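Podden Hand Gripper Set for the Drovon Folding Cell

Home / Equipment / Textile handling / Podden
Page updated 2020-07-06

Hi, I'm Melina Tsoukalas, and I look after the textile equipment pages here. Before that I spent a good long while on a sorting table, so you'll have to forgive me if this one reads more like a letter than a spec sheet. The specs are further down if that's all you came for!

The Podden is a pair of grippers you hold in your hands. Two fingers each, black with yellow tips, same shape and same opening as the ones fitted to the arms on the Drovon folding cell. You pick up a shirt with them, lay it out, smooth it, fold it, drop it on the stack, and the set records what you did. The recording goes off to the Drovon, and that's how the cell learns to handle your clothes the way your people handle them.

We've sold the Drovon for a while, and the first version had to be set up by an engineer with a laptop. It worked fine on bath towels. Then somebody would bring over a toddler's top with a stretched neck and one sleeve inside out, and off went the engineer for another afternoon of typing. With the Podden, the person who knows how to deal with that sleeve just does it a bunch of times, and the engineer can go have lunch.

What it's like to use

Weird for the first hour, I won't lie. Your fingertips know so much about cloth, and all of a sudden you're working with two stiff fingers on each side. I kept grabbing too much fabric. Everyone does! You reach in for the hem and come up with half the shirt bunched in the grip, and you have to let go and try for a smaller pinch.

By the second day you stop thinking about it. You learn to come in low and let the tips slide along the table a little before you close. Thin jersey wants a shallow pinch right at the edge. Ribbed collars are lovely, they almost hand themselves to you. Heavy denim is the one that tires out your hands, so put it at the start of a session and get it over with.

A few things I tell everybody on the training day:

Work on a plain white table if you have one. Light clothes on a light table are harder for you to see, yes, but you want the same surface every time.

Keep the cable on the outside of your elbow. If it runs across the table it will drag a sleeve along with it, and you'll have recorded a very strange fold.

Mix the pile. Please don't do all the dark shirts and then all the pale ones. Throw them down the way they come out of the bin.

If you fumble a piece, finish it anyway. The recoveries are useful. You can flag the take afterward if it was a real mess. 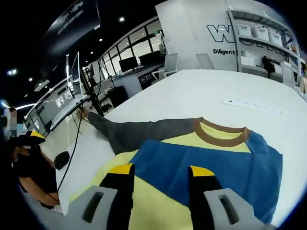
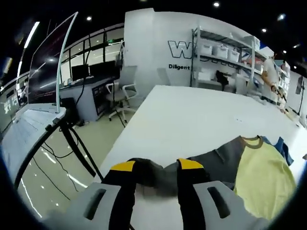

Podden at the garment table: yellow fingertips over a child's color-block top in the first, a pinch of dark gray fabric in the second.

What changed at Psarras

People always ask me what this does to the jobs, and they should. I'd rather tell you about one place I know well than give you a brochure answer.

Psarras takes in secondhand children's clothes at their building in Meditz, checks them, folds them and sends them back out to shops. They put in a Drovon with 2 sets of Poddens in January. Before that, folding was the whole shift for most of the floor. Stand, fold, stack, stand, fold, stack. I've done that work and I don't miss what it did to my shoulders.

Angeliki Theodorakopoulos ran the folding line back then and she still does, only now the line includes a machine. She was pretty blunt with me on my first visit. Her worry was that the experienced folders would spend a month teaching the cell everything they knew and then get thanked and sent home. So before anyone picked up a gripper she got it in writing that the recording hours were paid at the trainer rate, and that the folders would move over to checking and mending as the cell took on more. I now suggest that to every customer, and I mean it. Talk about it first. Put it on paper. People can tell when you're being vague with them.

Gerasimos Zacharopoulos was one of the folders. He did more recording than anybody and turned out to have wonderful hands for it, very calm, no wasted motion. He told me the strangest part was watching the arms do his collar flip a few weeks later. "It does it like me, but slower, and it never gets to the good part of the radio show." He's on the mending bench these days and comes back to record whenever a new type of garment shows up.

And some things are worse, or at least different. The floor is noisier. You can't chat across the table the way you could when everybody was standing at it (I heard this one a lot, and I think it matters more than managers expect). The checking job asks for more attention than folding did, and a couple of people found it tiring in a new way — folding lets your mind wander and checking doesn't. Psarras moved to shorter turns at the checking station after complaints. Chrysanthi Galanis, who handles the rota, swaps people between checking, mending and recording through the day now, and that seems to have calmed things down.

The cell still hands pieces back, by the way. Anything with a tangle of straps, most things with tulle, and hooded items on a bad day. They go down a chute to a person, who folds them by hand. Plan for that person. Don't buy a Drovon expecting to run it with the lights off.

How many recordings do I need?

For a new garment type, we say 200 good takes before you ask the cell to try it on its own. A kids' long-sleeved top and a kids' T-shirt count as separate types, and I know that sounds fussy, but sleeves are a whole story. If you already have long sleeves in your library, a new one with a different collar usually comes along much quicker.

Spread the takes over several people. If only your fastest folder records, the cell picks up that one person's habits, including the odd ones. Ours learned to give every stack a little pat. It was charming for one day.

What's in the box

One pair of Podden grippers, left and right
Light gray housings, with the slot openings for your grip
Spare yellow fingertips, 5 pairs
Cables and clamp fitting for a stand
Carry case
Printed guide (I wrote it, it's short)

The stand, the screen and the table are not included. Any sturdy tripod will take the clamp. Most customers put a screen next to the table so the person recording can see whether the take was saved, and I'd do the same, otherwise you end up calling across the room to ask.

Care and wear

The fingertips are what wears out. They pick up lint and a sort of waxy film from fabric softener, and then thin cotton starts to slip. Wipe them with a damp cloth at the end of a session and let them dry before they go in the case. Swap them when the surface looks shiny. They pull straight off, no tools.

Please don't clean them with solvent! We've had a set come back with the tips gone gummy, and the warranty doesn't cover it.

The housings are fine with a normal surface wipe. If the grip starts to feel gritty when you close the fingers, it's almost always thread wound around the pivot. Iraklis Xenos in our workshop has a little hook for getting it out and will post you one if you ask nicely.

Questions I get all the time

Does it come in a smaller size? No. The fingers have to match the ones on the cell. People with small hands tend to do better with the strap on the tightest hole and their thumb further forward.

Can left-handers use it? Yes, you're holding one in each hand anyway. Left-handed folders do record slightly different folds, and the cell is happy with both.

Does it record the person? The camera on each gripper points at the fingers and the table, but it's a wide view and it will catch whoever is standing nearby. Faces get blurred before anything is stored. Tell your team this before the first session, and put a note up for visitors too.

Can I use it with another make of robot? Not at the moment. Ask me again later, I keep asking too.

Ordering

Lead time is 11 working days for a single pair, longer if you're ordering with a full Drovon cell. The training day is included with your first set and I usually run it myself. Have a big pile of real clothes ready, the ones you truly deal with, wrinkles and missing buttons and all. And invite the folders along to the first meeting, please, before the managers have decided everything.

To get a quote, use the form on the contact page and write Podden in the subject line so it lands with me. If you only need fingertips, go through the spare parts page, they ship separately.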